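Can a machine tidy a bench yet?

Derese413
Sorting is the chore I'd hand over first! Mixed junk on a table, two baskets, a word written by each one — "fruits" and "office supplies" — and the arm has to work out the rest. Here's where I've got my hopes pinned, with the gripper right up at the end of the banana:

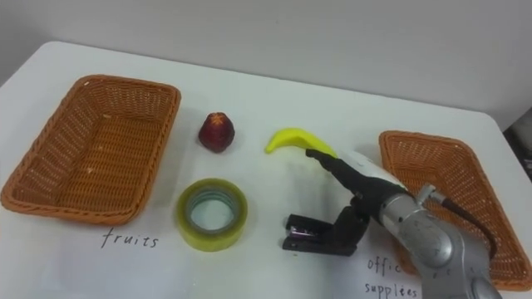
Reply 2 — Gakik
Love it, but a banana and a stapler are easy to tell apart. My kitchen bench has 7 kinds of mess on it by dinner, and half of it is sticky. Call me when it does the dishes.

Reply 3 — Waldemar Olszewski
Disagree, Gakik. We pick almost 3000 small parts a month in our shop and the labels are the good bit. Scribble a new word, new job, no programmer!

Reply 4 — Gakik
Fair for a shop. I'm still doing my own benches till December.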